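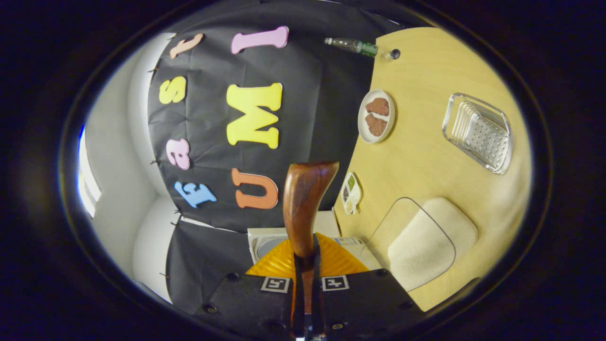 ok so hall is ours till 6, Desta has the key, I have the list, nobody panic

black cloth is UP. took longer than the whole of last year's party put together but it's up and it's staying up

foam letters next. pastel ones, from the bag Shayne Brunton kept from the June do. pink, peach, yellow, blue, orange. lovely colours, absolute pigs to stick on fabric

for whoever asked – safety pins through the back. tape is useless on cloth. double sided is worse, I have tried it so you dont have to

Desta Lencho has very strong views on letter spacing. noted Desta

food!! if you're dropping off early put it on the wooden table and WRITE YOUR NAME ON YOUR DISH. we still have a glass one from Gandodthorpe that's been in my cupboard since June

also lids. please keep lids on till people get here, the radiators are on full and it's warm in there

tablets of stone: savoury at the window end, sweet at the door end. if you can't tell what it is ask the person who made it, nicely

drinks: need more water. got 12 bottles promised from Shayne, want double that. any size, just label your own once it's open

chairs – the cream padded ones are for grandparents and anyone with a bad back. rest of us get the stacking ones out of the cupbaord

room hire was 122 all in. I've paid it, chuck me what you can on the night, no rush

someone asked about parking. Trirkton side is fine, do NOT use the surgery spaces, they lock the gate at 7 and you will be walking home

cloth came from Villanueva if anyone wants it for their own thing after. creases like mad, steam it first. I did not steam it first

still after: serving spoons, bin bags, 2 extension leads, a big knife that cuts

Desta found spoons. crossing off spoons

popping home to change and get the cake. if I'm not back by half past ring me, don't text, my phone's doing that thing again

bin bags anyone?? please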